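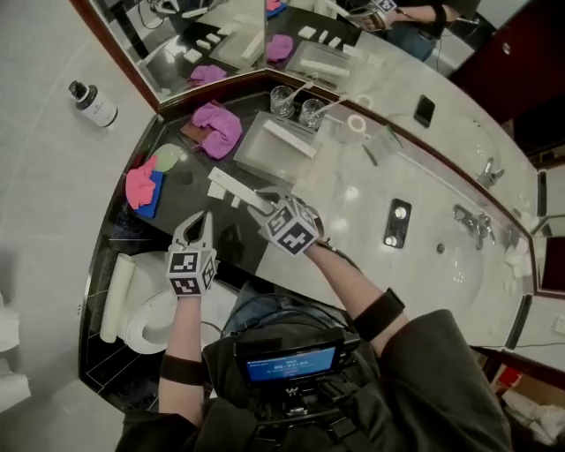 Old movie DVDs that skip. Wash them before you toss them, most of mine came back. Lukewarm water, one drop of dish soap, fingertips only. Wipe from the center hole straight out to the edge, never in circles. Lay a soft folded towel next to the sink first, like the pink one on the black counter, so the disc has somewhere to go that isn't hard stone. Shiny side up. Pat, don't rub. Leave it 2 hours before it goes in the player.

Paper towels scratch. So does your t-shirt. Toothpaste works on light scratches but only plain white paste, not gel, and go easy.

I did my whole Suvetti box set this way, 41 discs, one evening. Two still freeze in the song numbers. Rest are fine.

Cases. Sticker goo from the rental store comes off with cooking oil and a cotton ball, wait ten minutes, then soap. Cracked hinge = swap the case, they cost pennies. Slide the paper sleeve out BEFORE you put oil anywhere near it. Learned that on a Grinumari first pressing, big grease spot right on the hero's face. 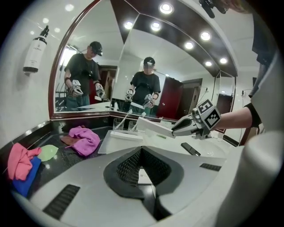 Ticket stubs and lobby cards. Thermal tickets fade to nothing so photocopy them the week you get them, then keep the originals in the dark. Never laminate. I've got nearly 383 stubs, mostly from the Nanbridge when it still ran double features, and they sat in a shoebox for years getting bent. Sort them on something with a lip. A small white box set on a white tray like on that counter is about the right idea, sort on the tray and file in the box. Just do it in a room where nobody's been showering, paper curls fast. Pencil the movie title on the back, ink bleeds thru.

Posters. Roll them loose, picture side out, around a wide tube. Rubber bands leave a dent, use a strip of plain paper and tape the paper to itself. To flatten one thats been rolled a long time, clean sheet over it, heavy books, three days. No iron!!

Got mine framed at Teixeira for 95 dollars. Worth it for one poster. Not for ten. For the rest, cheap frames and acid free backing board from the craft store, keep them off the sunny wall.

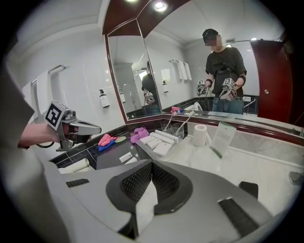
Also don't hang them over a radiator. Or in the kitchen, grease film gets everywhere, even behind glass.

Movie night stuff, quick ones. Popcorn butter on the couch: baking soda, wait, vacuum, then a dab of dish soap. Soda on the remote: batteries out first, then rubbing alcohol on a cotton swab around the buttons. Dusty projector vent: turn it off, let it cool all the way, soft brush. Screen sheet gone yellow, soak overnight in oxygen bleach and line dry.

More on VHS mold next time, need to finish testing the vinegar thing.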